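About Vovwood

Vovwood is a small company in Clurnport. We make simulated practice worlds for people who work with robot arms. Our main product is called Jesto. It is a software kit with a robot arm, a gripper, furniture and household objects, and it runs on an ordinary office computer. With Jesto a team can try a grasping program many times before any real motor is switched on.

We started in one rented room above a bicycle shop, with two desks and a heater which we had to share. At that time we were repairing real arms for other firms. Very often the damage came from a program which was tested too early on the real machine. A customer asked us if we could build a copy of his arm inside the computer, so he could make his mistakes there. We built it in the evenings, and after some months this was more interesting for us than the repairs.
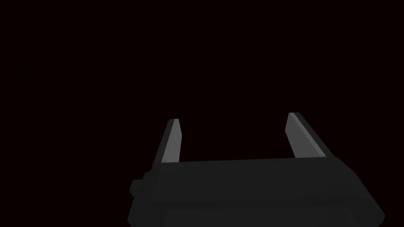

Jesto is delivered with the gripper already set up, and this is the part on which we have spent the most time. Many customers ask first for beautiful rooms and only later for a good hand, but we always begin with the hand. It can be loaded alone, with nothing between the fingers and only darkness behind them, and then the light grey inner faces are very easy to find with the eye. These are the surfaces which must close on the object, so we advise every new user to look at them before anything else. The housing we have kept plain, in dark grey, and it can be exchanged for your own model if you have the drawings.

What is in the kit

The present edition of Jesto contains 48 household objects and 100 prepared tasks. We choose objects which people really have at home, and we prefer the difficult ones. A cube is pleasant for a first lesson, but a customer who wants to sell a helping robot will meet spoons, belts and spectacles. Each object has its own weight and friction, and you can change both in a simple text file. The tasks go from easy to hard, and the later ones expect that you already have some experience.
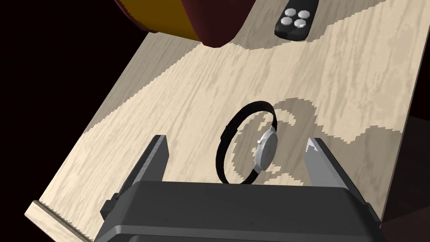
A Jesto table task: the open gripper in front of a wristwatch, with a remote control further back.

We are sometimes asked why our shadows have rough edges. We have chosen a light shadow method so that the program stays quick on modest computers. For customers who train with camera pictures there is a finer setting, but please expect longer waiting times with it.

Adugna, our service for schools

In April we opened Adugna, which is our teaching service. A technical school or a college receives Jesto for one classroom, together with a printed course book and 45 minutes of online help each week during term. The book is written in everyday English, as many of our teachers and pupils have another first language, and so have we. It begins with opening and closing the gripper and moves slowly to complete tasks. The lessons can also be done in another order, if the teacher wishes so. 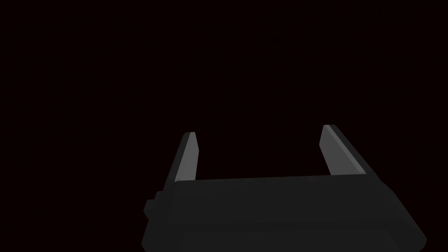
The gripper with its fingers open.

How we work with customers

Today 47 customers use Jesto, most of them small workshops and university groups. If you need an object which is not in the kit, send us its measurements and some photographs and we will tell you the price before we begin. We answer letters in the order in which they arrive. Please write to us in English or French.

Visitors are welcome at our office in Clurnport on working days, but kindly make an appointment first. The entrance is at the back of the building, through the green gate, and the bell must be pressed quite strongly.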